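January 21, 2024

I spent most of this week on the perception side of Gatau, the small planner I keep for tabletop manipulation. The control code has been fine since May. The part that kept failing was the step between "I see a dish" and "I know where to put the fingers."

The test layout has ketchup on a plate, a strawberry in a bowl, a green colander, and some toy food around them. The task is to get the gripper to the colander and stop over it in a pose the grasp code can use.

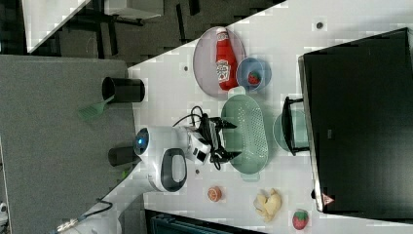
Why not just use the center of the object as the grasp point? The center works for small solid things like a strawberry. With a colander it puts the fingers over the widest part, so the planner needs a point on the rim and an angle to go with it.

My old code fitted a box to the segmentation mask and took the short side. The holes in the colander broke that. The mask came back with gaps, and the box would turn a little on every update. I now fill the mask before fitting anything, and I fit an ellipse. Nhi Sầm suggested the ellipse months ago and I should have listened.

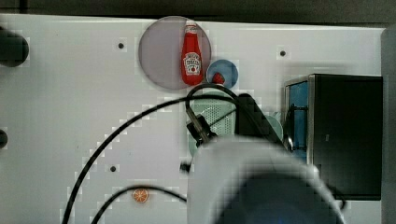

The second change was to stop replanning on every new estimate. Gatau now keeps its current target unless the new one moves by more than 6 mm. Before that, the arm would get close, the gripper would cover part of the object, the estimate would shift, and the planner would throw away a good path.

I also moved the object map to the overhead view. It's built once before the arm moves, and the other views can only refine it:

- Overhead view: sets which objects exist and their rough position.
- Angled view: corrects the target pose, nothing else.
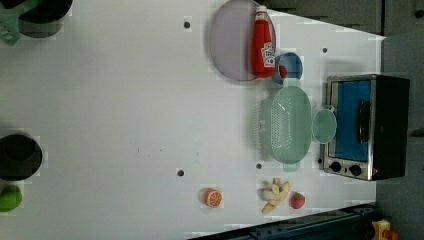 ## Replay tool

I wrote a small script that feeds saved observations through the planner without the arm. It ran 1,000 of them overnight and 43 came back with no valid grasp. Most were views with the gripper across the rim. Beril Aksoy is going through the rest.

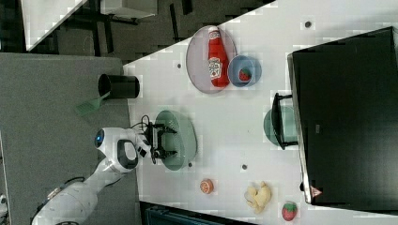

*Gripper open over the green plate, with the ketchup on its plate behind.*

The log viewer still gives a 404 if you open a run while it's being written. I'll fix that next, then clean up the config files.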